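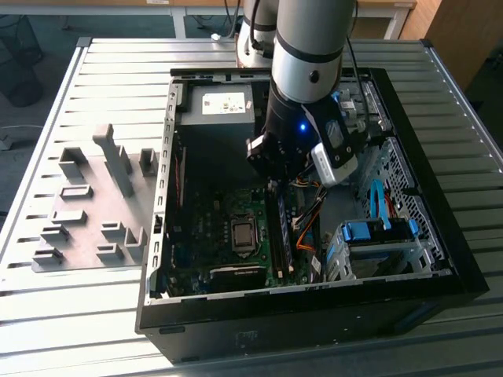 Figure 4-1. Tower on its side, side panel off, processor showing.

Section 4: Memory

You have made it to Section 4, so we assume you own a screwdriver and still know where the side panel is. This section covers taking memory out of the Nernik tower and putting memory in. Neither job is hard. Most of the trouble comes from people who are sure it's seated and would rather not check.

The same steps apply to the Sivness refurb kit, except that the Sivness case has its release levers at both ends of the slot. If yours has a lever at one end only, skip the part of step 4 that tells you to open the other one.

Before you start

Shut down, switch off at the power supply and pull the cord out of the wall. Then hold the front power button in for a few seconds. The machine won't do anything, and that is the idea.

Lay the tower on its side with the open side up. Leave the drives in their cage and leave the power cables plugged into the board. You only need to move the bundle that runs past the memory, and you only need to move it enough to get at the slot.

CAUTION: If the cooler is off, as in Figure 4-1, don't touch the top of the processor, don't set screws on it, and don't power up until Section 6 has put a cooler back. The processor will not forgive you and neither will the warranty desk.

Removing a module

1. Touch bare metal on the case. Do it again whenever you walk away and come back, including for coffee.

2. Find the memory slots beside the processor socket. On this board they run parallel to each other. The long black card in the other slot is an expansion card. It stays where it is.

3. Ease the power cables away from the slot. Don't pull on the connectors. If a cable springs back, a loose twist of the Alexiou hook-and-loop tape will hold it.

4. Press the lever down and outward until it clicks. Open the other one too, if you have another one.

5. Lift the module straight up by its ends. If it won't come, the lever isn't fully open. Check the lever before you try your strength.

6. Put the module in an antistatic sleeve. A shirt pocket is not an antistatic sleeve.
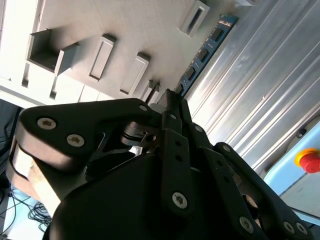
Figure 4-2. Bare blue memory module, four black chips.

NOTE: Modules come bare, like the one in Figure 4-2, or dressed up in a metal jacket. The jacket makes no difference to how you fit one — it just gives you more to hold. On a bare module, keep your fingers to the ends and off the chips and the gold contacts.

Installing a module

7. Compare the notch in the contact edge with the key in the slot. They line up one way. If they line up no way, you have bought the wrong memory, and Gesell parts support will hear from you shortly. Returns are on page 135.

8. Set the module upright in the slot and press both ends down evenly until the lever snaps shut by itself. Closing the lever with your thumb doesn't count.

9. Look along the slot from the side. The module should sit level from end to end. If one end is high, take it out and go back to step 7.

10. Move the cables back so nothing leans on the module.

If the machine later beeps at you or shows less memory than you paid for, reseat the module once before calling anyone. Error 869 means the slot is empty as far as the board is concerned, whatever you may believe.

Go on to Section 5, Drives and Caddies. Leave the side panel off.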